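Keeping Calligraphy Brushes in Good Shape (and Getting the Dust Out of a Carved Stand)

I ruined my first good brush in under a month. I rinsed it, stood it tip-up in a coffee mug on the windowsill like I do with my paintbrushes, and by February it was shedding hairs all over the paper. My teacher at the Nultham evening group, Haiyan Cao, took one look and asked if I'd been storing it upside down. Yes. Yes I had.

So this page is everything I do now, mostly stuff she drilled into me, plus a few tricks for the rack that I worked out on my own with a toothbrush and a lot of muttering.

Before the first use

New brushes usually come stiff with starch or glue so the tip survives shipping. Don't bend it to crack it loose! Soak the hairs in a glass of cool water, only as deep as the hairs themselves, and leave them until they go soft. Swish, squeeze gently, change the water, do it again. Big brushes take a lot longer than skinny ones.

Washing up

Wash right after you finish, even if you're tired. Ink dries up inside the hairs near the base, and that's where it does the damage, because it pushes the hairs apart and you never get a point again. I run lukewarm water (never hot, it can loosen the glue) and press from the base down toward the tip with my thumb and finger. No soap for everyday ink. When the water runs mostly clear I call it done. The gray tint on a goat-hair brush is there for life, so quit scrubbing.

Then blot on an old dish towel and pull the tip to a point with your fingers.

Hanging them

Tip down, always. Water runs away from the handle that way and the wood doesn't swell and split. If you don't have a stand, cup hooks screwed into the underside of a shelf do the same job for pocket change. I used that setup for two years and it was fine, except I kept bumping my head.

I did eventually fall for a proper rack, though, and I'm a little silly about it.

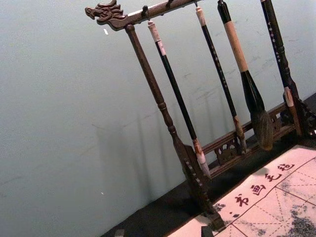 Dragon end of the rack, with the big fat brush hanging in among the skinnier ones.

Give a thick brush more elbow room than you think it needs. Two damp heads leaning on each other dry lopsided, and the bushy ones take forever anyway (mine get a whole night, sometimes longer if it's muggy). If a loop is fraying, replace it with waxed thread before it lets go. Ask me how I know.

Dusting all that carving

A flat cloth is useless on whiskers and manes. I use a soft, dry makeup brush first, top to bottom, then a wooden toothpick wrapped in a scrap of T-shirt for the deep grooves. For the rings on the posts, take a strip of cotton and pull it back and forth like you're shining a shoe. Once in a while I wipe on a dab of Grurnura paste wax, let it haze, and buff it with a clean toothbrush. Go easy! Too much wax sits in the carving and turns white, and then you're back to the toothpick.

Keep ink drips off the feet by drying the brushes over a folded paper towel for the first hour.

A few odds and ends

Put a brush away in a closed tube only when it's bone dry, or it'll mildew. For long storage I tuck in a little cedar against moths, who love animal hair.

If the tip has gone wild, dip it in thin rice water, shape it, and let it dry hard. Rinse before you write.

Shengli Ding, also in our group, rolls his in a bamboo mat for carrying to class, and I've copied him. Just unroll it the minute you get home.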